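Plarkeddale Computer Users Group
Minutes of the regular meeting, 15 January 2019
Place: Fustwood Library, small hall

The meeting was opened at the usual time by the chair. The minutes of the previous meeting were read and accepted with one correction: the word "tablet" in point 2 should be "laptop".

1. Shared calendar

The secretary reported on the move from the paper calendar to the shared online calendar. Of our 136 members, 59 have accepted the invitation until now. The others either did not open the e-mail or opened it on an old phone where the button does not appear. It was agreed to send the invitation once more, this time with the plain link written below the button.

A member asked if everybody can change the entries. At present yes, and two meetings were already moved by mistake to August. After a short discussion it was decided that only the secretary and the chair will have the right to edit. All other members will be able to see the entries and to add reminders for themselves.

There was also a question about time zones. A member who was traveling saw all the meetings six hours later. The secretary explained that the calendar follows the zone of the phone, and that this can be fixed in the settings. She will show it at the next help evening.
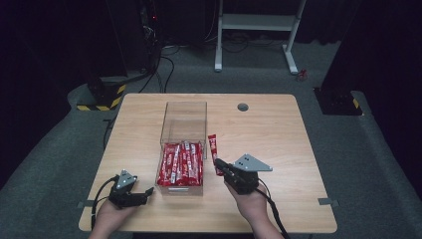 Color coding was discussed at some length. The proposal was green for regular meetings, blue for help evenings and orange for courses. One member has difficulty to tell green from orange, so it was agreed to put a short word at the start of each title also: MEETING, HELP or COURSE. The colors stay as proposed.

2. Old mailing list

The old list has 292 addresses, and many of them do not work anymore. The chair proposed to write to all of them one time and to keep only those who answer. Some members found this too strict, as people may be away for a long time. Compromise: two messages, one month between them, and after that the silent addresses are removed. Accepted with 5 votes against.

3. Notes application

Two members compared the notes program Lekard with the one that is already installed on most phones. Lekard has better search and it can keep a checklist inside a note. On the other side, it does not open without an account, and printing from it is poor - the last line of each page was missing in both tests. The group does not recommend one or the other for now. The two members will try the printing again after the next update and report.

4. Spring course

The Najafi Learning Center offers us its computer room for the beginners' course. The room has its own projector. The price is the same as last year, but we must confirm before the end of the month. Accepted without vote against. The secretary will write to them this week.

The topic of the course will be "Calendar and contacts on your phone". The handout from last year can be used again, but the screen pictures are from the old version and must be made new.

5. Other matters

The Wi-Fi password of the hall was changed and is now on the card beside the door. Please do not write it in the public part of the calendar.

A member asked to start the help evenings half an hour earlier. This was put off to the next meeting.

Tasks
- Second invitation to the shared calendar: secretary
- Change of editing rights: chair
- First message to the old list: chair
- Confirmation of the computer room: secretary
- New screen pictures for the handout: open, please come forward

The date of the next meeting will be sent by e-mail and entered in the calendar.

Minutes written by the secretary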